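4. The Stunau kit in use

4.1 What comes in the kit

Stunau is sold by Zillen as a ready-made simulation package for indoor robot work with doors. We ran it for the whole of our study, and we may as well say at the start that we liked it a great deal. It installs from a single archive, brings its own renderer and physics, and opens on a working room the first time it is started. Our earlier setup, built on the Merkance toolkit, needed a long list of hand edits before a door would swing without shaking on its hinge. With Stunau we were collecting episodes on the first afternoon.

The kit has three parts: a room builder, an arm model with a parallel gripper, and a logging tool that writes camera views and joint readings to one file. The room builder is the part we used most. A room is described in a short text file that names the walls, the floor color, the door type and a set of loose props, and everything else is filled in by the builder. Colors are flat by default. We left them that way, partly for speed and partly out of curiosity about how far a policy could get with so little surface detail to lean on.

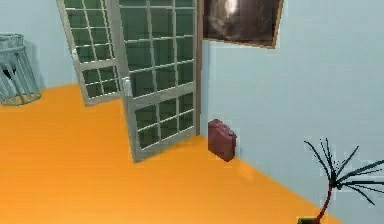

Figure 3. A room from the Stunau builder with glass-paneled doors, orange floor and pale blue walls. A wire wastebasket, a small red case and a potted plant serve as props.

Props are where the builder is most fun to work with. They can be placed by hand or scattered by rule, and the rules are pleasantly plain: keep to the wall, stay out of the swing of the door, allow one item per corner. The door itself is a proper jointed object. Hinge friction, latch force and closing speed are all set from the same text file, and a change takes effect at the next reset with no need to rebuild the room. We changed hinge friction often while tuning, and that small convenience saved us more time than any other feature of the package.

4.2 Views and lighting

Each room can be rendered from as many viewpoints as memory allows. Views may be fixed in the room or attached to the arm, and the two kinds can be mixed in one episode. We moved the fixed views a little between episodes so that the policy would not learn to expect the door at one spot in the picture. The logging tool stores the pose of every view with its images, so nothing has to be worked out again later.
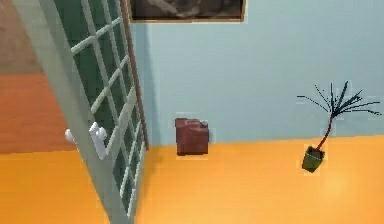
Glass was our main worry going in. A paneled door gives a policy a lot of strong, evenly spaced edges, and in our Merkance rooms the learned grasp point would often drift off the handle and onto one of the bars between the panes. We expected the same trouble with Stunau and set up a group of 316 episodes to look for it. The drift did show up early in training, then faded once we let the viewpoint vary more widely. We can't say how much of that credit belongs to the kit and how much to the wider views, as we changed both at once. A cleaner test would hold the views fixed and swap only the door model.

Lighting is simple but well thought out. There is one main light per room, with a softness setting that controls how quickly shadows blur at their edges. Shadows from the arm are rendered along with everything else — a small thing on paper, and one that made us very happy. In a view close to a flat surface, a shadow can take up a large share of the image and darken the very area the policy is trying to read. Older rooms in our archive had no arm shadows at all, and policies trained in them did poorly when we turned shadows on.

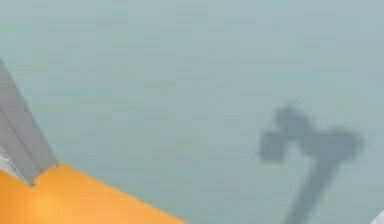

Figure 4. Soft shadow of the arm and gripper on a plain grey-teal surface. Part of an orange panel and a light grey bracket are visible at lower left.

4.3 Collection and cost

The full set holds 1935 episodes, each starting from a fresh reset. We drove the arm with the Mokgethi controller, which talks to Stunau through a small bridge included in the package. The bridge worked as described in the manual, apart from a sign error in the wrist rotation that Zillen corrected after our report. Readers using a release from before December should check this before recording anything long.

We held out 20 room files for testing and never opened them during tuning. The held-out files use the same props as the training files but with different placements and hinge settings.

4.4 Points we would like to see improved

Our wish list is short. Loose props are rigid bodies with no give at all, so a plant pushed by the door moves in one stiff piece. The handle library is thin, and adding a new handle means leaving the text file for the mesh editor, where the manual becomes much less helpful. The softness setting applies to the whole room and can't be set for each object. We would also welcome a way to preview a scatter rule before running it — at present we run a batch, look through the first images, edit the file and run it again.

None of these points slowed the study for long. The room files, scatter rules and bridge settings used here are listed in Appendix B, and all of them load in the current release without changes.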